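Gripper comparison, day 3. Two finger sets, one long week. Thread, sorry for typos

So we had the Holent fingers (stiff, thick, everyone loves them on boxes) against the Irnora set, softer and with slots through them. Same handles, same controller settings. Laundry only this round.

Holent on t-shirts: fine. Holent on anything folded twice: grabs one layer, drops the other, you get a sad flag. Torben Steinbach warned me in February and I did not listen

Irnora on t-shirts: slower. Trigger travel is longer so your hand gets tired by run 15 or so. But the layers stay togehter

Jeans and folded stacks next, both hands, a gripper in each 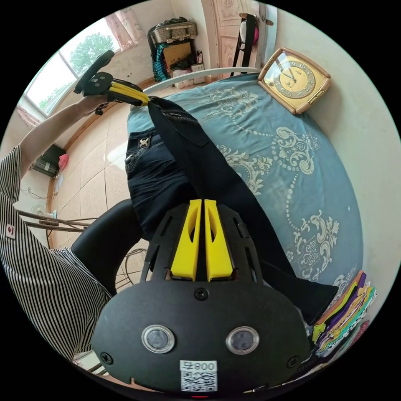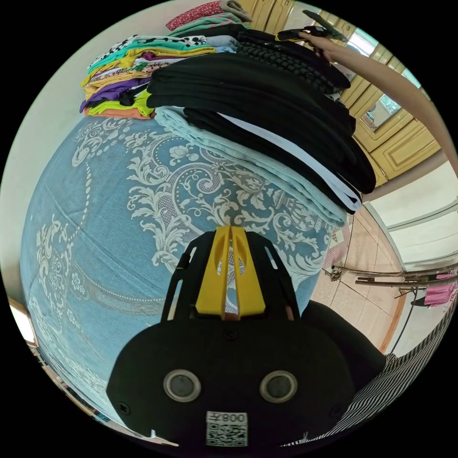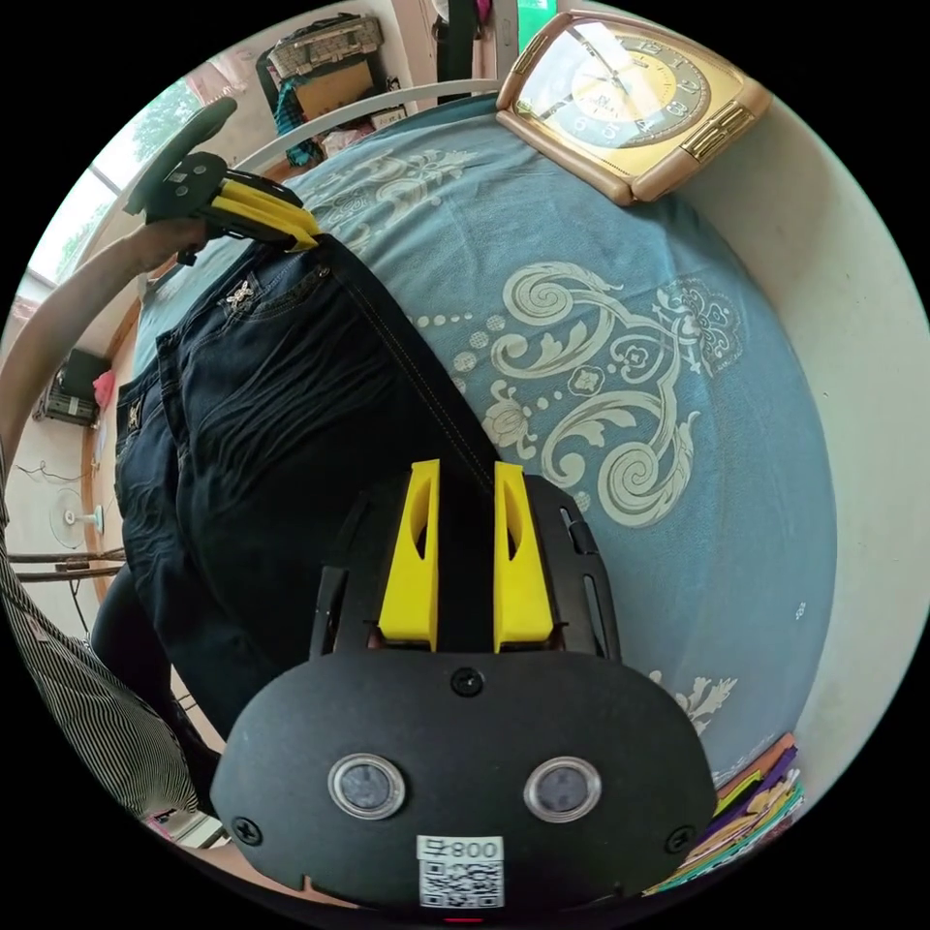 Denim is where I changed my mind. Waistbands are thick, seams are thicker, and a stiff finger just rides up over the seam and slips. A slotted finger has somewhere to bend. Going in by the waistband with those yellow fingers, not the hem, is what I'd tell anyone starting out. Hem first and the whole leg twists on you. Sajib Matubbar swears by hem first. We have agreed to stop discussing it

Numbers for those who asked: 214 grabs logged, 30 of them on denim. Irnora dropped 3 of the denim ones. Holent dropped way more, will post the sheet once Hildegard Hagedorn has checked my sums

Camera stuff - the wide view is great for seeing both hands, terrible for judging depth near the edges. Everything bends out there. I kept reaching short. Got better after an hour, then worse again when I got tired

Controller: still on the Vogler. The 2-handed sync drifts on long runs and you have to restart it. Dirnum one is on order, supposed to fix that, we'll see

Weight matters more than I thought btw. Left wrist is done for today

Next up towels, then socks. Not looking foward to socks. If anyone has run slotted fingers on wool please reply, mine keep snagging and I can't tell if it's the edge or me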